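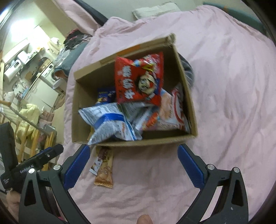 Call for Participants: Food, Sleep and Study Habits Among Students Living Away from Home

Posted March 2025 by the Office of Student Research, Drandbridge College

The Office of Student Research at Drandbridge College invites applications from students who wish to take part in a study of everyday eating and sleeping habits during the first years of college. The study is directed at students who live away from their families, whether in residence halls, shared apartments or rented rooms. It is carried out jointly with the Horobets Center for Community Health.

Students who move away from home often change the times at which they eat, the foods they keep in their rooms and the hours they sleep. Less is known about how these changes fit together over a full term. The study will follow participants through the fall term, beginning in September, and will look at meals, late-night snacking, food sent or brought from home, and hours of rest before classes and exams.

Who may apply

Applicants must be at least 18 years of age and enrolled full time at Drandbridge College or at the Flamach campus. They must expect to live away from their family home for the whole of the fall term. Students from other countries are warmly encouraged to apply, as are students who have transferred from another college. Students who are under treatment for an eating or sleep disorder should speak with their doctor before applying. Prior participation in a study run by this office does not prevent a student from applying again.

What participants will do

Each participant will keep a short daily record for nine weeks using the Elus online diary. An entry takes 15 minutes or less and may be completed at any time before midnight. Participants will also attend one interview at the start of the study and one at the end. Interviews last 30 minutes and are held in the Student Research suite or by telephone – the choice is left to the participant.

No one will be asked to change what they eat or when they sleep. There are no blood tests, no weighing and no special meals.

Payment

Participants who complete the diary and both interviews will receive $300, paid in two parts. The first payment is made at the midpoint of the study and the second after the closing interview. A participant who withdraws early will be paid for the weeks completed.

Privacy

Diary entries are stored under a code number. Names and contact details are kept separately and are not shared with instructors, residence staff or family members. Taking part has no effect on grades, housing or financial aid. Participants may withdraw at any time without giving a reason.

How to apply

Application forms are available at the front desk of the Office of Student Research and at the Flamach campus library. Completed forms may be returned by hand or by campus mail. Applicants will be told in writing whether a place is available – those placed on the waiting list will be contacted if a place opens before the term begins.

Related notices

Evening Interviewers Needed, Horobets Center for Community Health
Fall Housing Survey: Results for the Flamach Campus
Changes to Dining Hall Hours
Using the Elus Diary: A Guide for New Participants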